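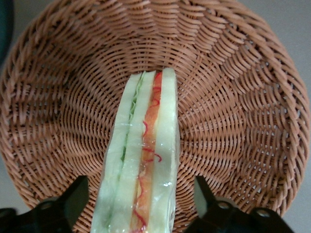

Setting up a soft-item pick on the Sollitz gripper kit
By Widad Azar

Wrapped food is a good first test for the Sollitz kit. It gives under pressure and the plastic wrap shines, so weak settings show up fast.

1. Mount the two fingers and tighten the screws by hand before using the key.
2. Open Cellport and load the Nassar profile. Set grip force to 9.
3. Put a wrapped sandwich in a shallow basket, cut side up. Leave room on both sides for the fingers.
4. Lower the arm from straight above. Stop when the tips are level with the filling — any deeper and they catch on the weave.
5. Close slowly, lift, hold for three seconds, and set it back down.

If the bread dents, drop the force by one and try again. If the wrap slips, slow the close speed to 31 before you add force. Glare on the wrap can throw off the wrist camera, so dim any lamp directly overhead.

Save the profile under a new name. Updates overwrite the default.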